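News > Company > Press releases > Automation

Tostik brings automatic packing cells to its Grollau plant and moves 6 workstations to inspection and returns

GROLLAU - Tostik, a supplier of household electrical accessories and storage goods, has started regular operation of two automatic packing cells at its Grollau plant. The cells were planned and installed together with the automation company Esarero. They take over the folding of cartons, the placing of finished goods and the stacking of full cartons on pallets. The work of checking the goods by hand stays with the employees, and it gets more room than before.

The project began in July with a trial cell in hall two. After the trial, Tostik and Esarero changed the height of the conveyor, moved the carton magazine closer to the aisle and gave the cell a second stop button on the side where the pallets are collected. These three changes were asked for by the people of the early shift. The second cell was built with all of them from the first day.

What the cells do

Each cell has one robot arm, one carton folder and one short conveyor. An employee brings the checked goods to the conveyor and chooses the product on a screen. The arm then picks the goods, puts them in the carton and adds the printed leaflet. Full cartons go to the pallet. One cell packs up to 670 cartons in a shift. At the old packing tables, the best result for the same product family was 500.

The company did not buy the cells only for the higher number. The packing tables were the workstations with the most complaints in the yearly health survey of the plant. Employees there turned with a full carton in their arms many times in an hour, and the pallets had to be filled from the floor level up. Lifting of this kind is now done by the arm. For goods with an unusual shape one packing table remains, and it received a lift platform so that the pallet is always at a comfortable height.

What changes for the employees

No employment contract in Grollau ends as a result of the project. Tostik agreed this with the works council before the order to Esarero was signed, and the agreement is posted at the entrance of both halls. The 6 workstations which are no longer needed for packing were moved to inspection and to the returns department. Employees who changed their workstation keep their pay group and their shift.

The returns department has been short of hands for a long time. Cable reels, extension sockets and storage boxes which come back from shops must be opened, looked at and sorted one by one. A robot can place a new product from a known position into a carton, but a returned product comes in every possible condition, and for this work Tostik continues to rely on trained hands and eyes.

For the new tasks the company set up a training program together with the Ogilvie training center. It takes four days, and all of it is paid working time. Two days are about electrical safety and the inspection of sockets and cords, one day is about the operation of the cells, and on the last day the participants work at their own future workstation with an experienced colleague. Everybody who works near a cell also learns how to stop it, how to clear a jammed carton and when to call the maintenance team - this part is repeated every year.

The employees themselves decide on the order of the work at the inspection tables. Some teams change between the cell and the tables every two hours, others prefer to change once a day. Tostik leaves this to the teams as long as each cell has one trained person beside it. 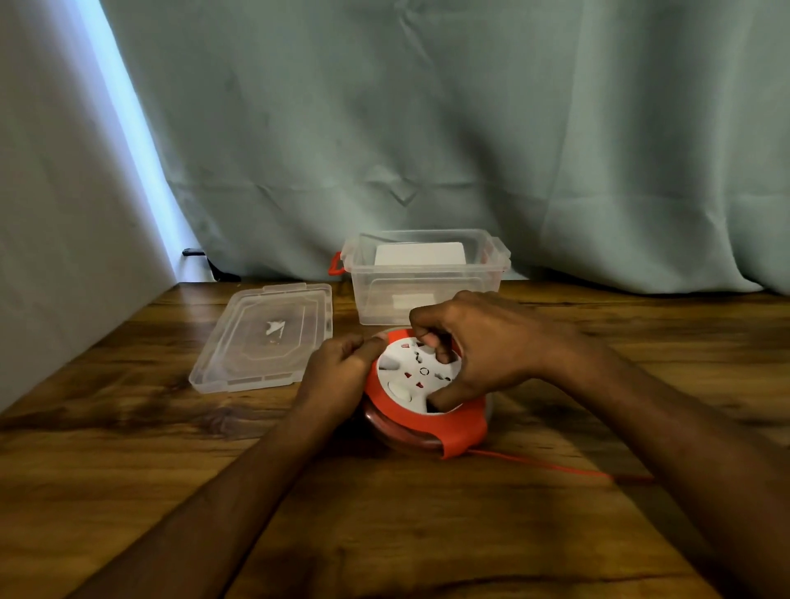

Work by hand on a red and white cable reel, with a clear storage box and its lid on the table.

Feedback from the halls

After the start of the second cell, the plant management held an open meeting on a Wednesday at 2 p.m., between the early and the late shift. The employees were positive about the lighter work, but they also named points which are not yet solved. The signal tone of the cells is too sharp and is heard as far as the returns department. The text on the screen is small, and some messages appear only in technical language. Esarero will deliver a new version of the screen with larger letters and plain sentences. The signal tone was already lowered, and a lamp was added.

A second point was the noise of the carton folder. Tostik has ordered a cover for both machines. Until it is installed, employees at the cells wear light hearing protection.

Next steps

Tostik will now run both cells through one full season before it decides about a third. The inspection tables will get new lamps and adjustable chairs first. Customers and trade partners will notice no change in article numbers or carton sizes, and the returns address stays the same.

About Tostik

Tostik develops and sells cable reels, extension sockets, storage boxes and other goods for home and workshop. Packing, inspection and returns are located at the Grollau plant.

Press contact: Tostik press office, Grollau plant, extension 612 | Copyright Tostik, all rights reserved | Back to top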